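Zasance Community Learning Center
Home | About | Programs | Minutes | Contact

Posted in April by Renu Joshi, Recording Secretary

MINUTES OF THE PLAY KITCHEN AND HOME SKILLS WORKING GROUP

The meeting was called to order at 4:10 p.m. in the Sengar Room. Bhupendra Agarwal presided. Renu Joshi recorded the minutes. A quorum was present.

1. Approval of prior minutes

The minutes of the previous meeting were approved with one correction. Under item 4, "Amero shelf unit" should read "Amero storage unit." The correction has been entered in the file copy.

2. Condition of the kitchen table

Mr. Agarwal reported on the white table used for the home skills sessions. The surface is to be wiped at the close of each session with the approved cleaner and a soft cloth. Scouring pads are not to be used. Members asked whether the table should be moved closer to the wall to give more floor space on the window side. It was agreed to leave the table in its present position until the end of the term and to review the matter at that time. 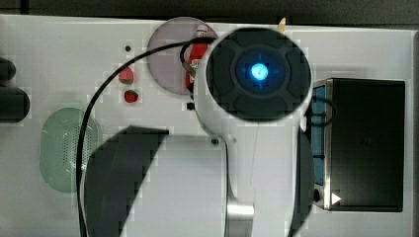 The group then took up the question of plates. Ms. Joshi noted that the round translucent plates have become the preferred type among session leaders, and that the older paper plates are still being set out on occasion. The remaining paper plates will be transferred to the art room. Session leaders are to use the translucent plates for all place-setting and serving exercises and to return them to the upper shelf of the storage unit afterward.

A member raised the matter of plates being stacked with play food still on them. The chair reminded session leaders that plates are to be cleared before stacking.

3. Play food and cookware

The group reviewed the arrangement of items for the sorting and serving exercise. The present practice allows session leaders to lay out the items as they see fit. Two leaders had written in support of a fixed layout so that participants in different sessions work from the same starting point. Others preferred some variety, particularly for participants who attend more than once a week.

After discussion, the following was adopted for the remainder of the term. Fruit may be placed either directly on the table or in the blue bowl at the start of the exercise. The colander and the pot are to be set out together, with open space in front of them. The ketchup bottle is to be included in every layout, as several participants have asked for it by name. The toaster oven is to stay at the side of the table and is not to be shifted during a session.

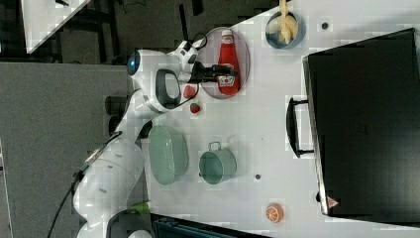

Play food and cookware on the table, with the toaster oven at right.

Ms. Joshi asked that the strawberries be checked against the inventory sheet at the end of each day, as small pieces are the most often misplaced. Leaders are to initial the sheet when the check is complete. Missing pieces are to be reported to the front desk by the following morning.

4. Inventory

The inventory of play food and kitchen items was presented. The sheet lists 49 pieces for the kitchen table and 746 for all home skills rooms combined. The second figure includes items on loan to the Warkudora branch, which are due back before the summer session. Mr. Agarwal will write to the branch to confirm the return date and to request a signed list of contents.

It was noted that the labels on the storage bins have faded. New labels will be printed in large type and fixed to the front of each bin. The fruit bin and the cookware bin will be done first.

5. Budget

The allocation for replacement items stands at $3,000 for the year. No purchases were proposed. One member suggested adding a second colander so that two participants can work side by side. The chair asked that a written request with a price be submitted before the next meeting. The suggestion was otherwise held over.

6. Other business

The door of the Sengar Room continues to stick. A work order has been filed.

The request for a later starting time was discussed briefly. Members were divided, and the starting time remains unchanged.

Action items
B. Agarwal: letter to the Warkudora branch; follow up on the work order.
R. Joshi: bin labels; revised inventory sheet; transfer of paper plates to the art room.
All session leaders: adopt the new layout beginning with the next session.

The meeting was adjourned at 5:05 p.m.

Respectfully submitted,
Renu Joshi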